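Equipment plans for the coming year: simulation first, hardware second

The Usard group has put in its request for the next budget round, and the largest line is again the two-armed robot we have been talking about since last spring. Before any order is placed, the work is being done in simulation, with the robot set up in a furnished room beside a nightstand and a large yellow-orange table.

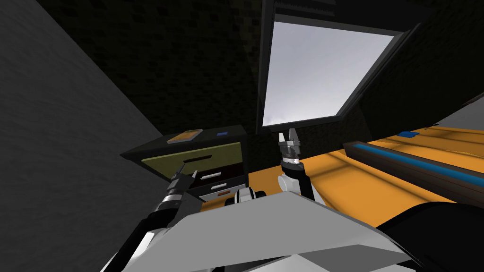 Page last changed: 2025-03-13

The plan is to spend the first part of the money on computing and leave the arms until later. We have asked for 4 graphics workstations, priced by Bitadness, and 700 hours of shared server time. Both quotes run out at the end of April, so we need a decision before then.

The second part covers the robot itself. Hokemero and Somboon have each quoted for a machine with two arms and parallel grippers. The Somboon price includes delivery and a service contract. The Hokemero price does not, but spare fingers and wrist parts are listed separately and can be ordered one at a time. Lead time is the main difference: 62 working days from Hokemero, and no firm date yet from Somboon.

Gripper choice is still open. Both firms offer two-finger models with flat fingers, and the views from close behind the simulated gripper are being used to judge how much of what lies ahead is hidden by the palm and fingers.

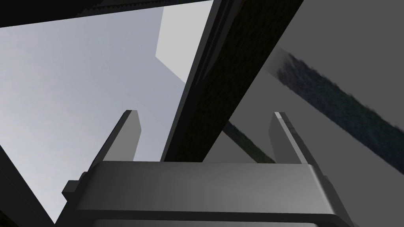 Pornthip Nilsuwan wrote to ask whether the service contract could be left out in the first year, as the arms would hardly be running before the autumn, and the money put towards a second set of grippers instead. She also asked that training be shown as its own line, so that it does not get lost under installation as it did last time.

The training line has now been added. On the service contract we are waiting for Somboon to say whether it can start later than the delivery date. If it can, the second set of grippers goes into this year's request.

Wrist cameras are budgeted apart from the arms. The mounting position has to be settled before brackets are ordered, and a low position gives a view like this one, with the fingers open and a dark beam crossing close by.

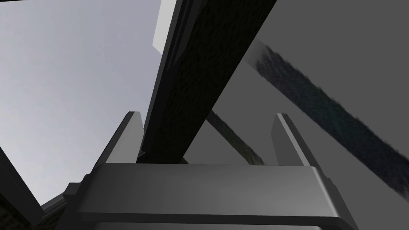
Floor space and power have been costed by the building office and are not part of the group's own figure. The old bench will stay until the arms have a delivery date. Anyone with equipment to add to the request should send the supplier's written quote, with VAT shown separately, to the Usard office.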